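Gripper Comparison Bench: Frequently Asked Questions

What is being compared?
Jellavham compares gripper fingers and camera positions on a garment-sorting task. Two arms share one table, and clothing is moved into white bins.

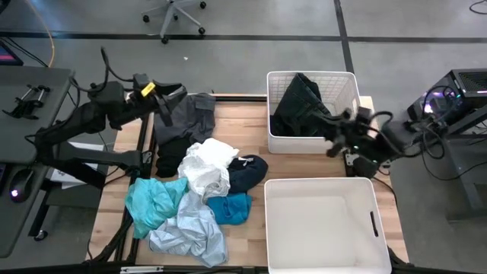

Serpil Karaca would like to see towels added, as thick hems give narrow fingers more trouble than jeans do.

Are towels accepted as test items?
Not at present. Requests may be sent to the bench coordinator, Erdal Güneş, and will be reviewed in September.

Why is a low camera view used as well?
A view from above shows where a garment lies but says little about its height. The low view helps reviewers judge finger clearance over folded cloth — an important point when comparing the Clidura and Primo finger sets.

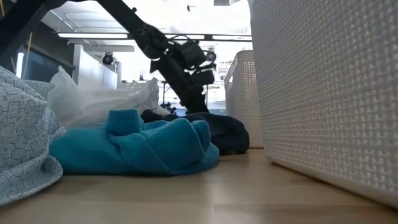

Low view: gripper above turquoise and navy cloth.

How many attempts does each finger set receive?
Each set receives 1,000 attempts. An attempt ends after 60 seconds, whether or not the garment has been placed.

May the two arms work at the same time?
Yes. The Tuncer controller keeps a minimum gap between the grippers and pauses both arms if that gap is lost.

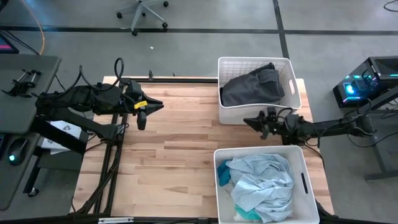
Requesting results

Results are available to partner institutions on written request. Please name the finger set and camera view required.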